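Speaker notes: Sidechain filtering on low-end material
Talk given May 6, 2023
Presenter: Fernanda Teixeira

Slide 1. Scope
Kick and bass only. Vocals and reverb returns are in Ilídio Rocha's session after the break. Ask for a show of hands: who ducks the whole bass channel by default? Move on quickly.

Slide 2. The problem
Play Kumusier, bars 9 to 16, untreated. Kick fundamental at 60 Hz, bass note nearly on top of it. Both parts sound fine in solo. Together the meter jumps and the kick loses its front edge. Play it twice, second time in mono.

Slide 3. Full-band ducking
Same bars with a plain compressor on the bass, keyed from the kick. The low end clears up, but the pick noise and upper harmonics dip on every beat. On small speakers the bass seems to drop out. Some styles want that pumping. This track doesn't.

Slide 4. Split bands
Duplicate the bass channel. Low-pass one copy, high-pass the other at the same point. Check phase before going further; use matched slopes. Compress the low copy only. Start with the fastest attack that doesn't click, then set the release by ear. At this tempo I ended up at 211 ms. Don't let people write that number down as a rule.

Slide 5. Filtering the key signal
The Nultura loop has snare bleed in the kick channel. Low-pass the key input at 800 Hz and the false triggers stop. Toggle the filter in and out while the gain reduction meter is on screen. If asked about dynamic EQ: same idea, narrower band, more settings to get wrong.

Slide 6. Checks
Match levels before comparing. Bypass at the bus, with the channel left alone. Listen quietly.
Otar session: skip if past the half-hour mark.
Leave Pinheiro loaded for questions, markers at the second verse. Its bass is a synth with slow filter movement, so the crossover needs to go higher, about 800 Hz in the version I have.
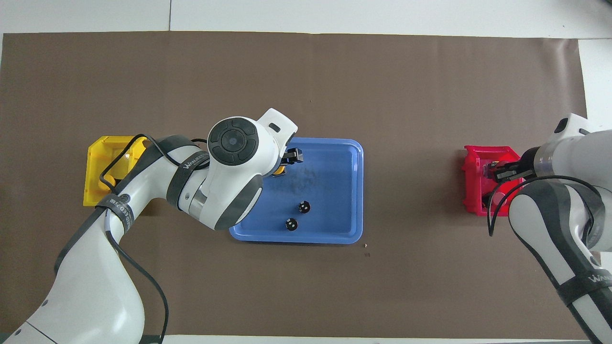

Slide 7. Questions
Repeat each question into the microphone before answering. Session files are on the shared drive, stems only, no plug-in presets.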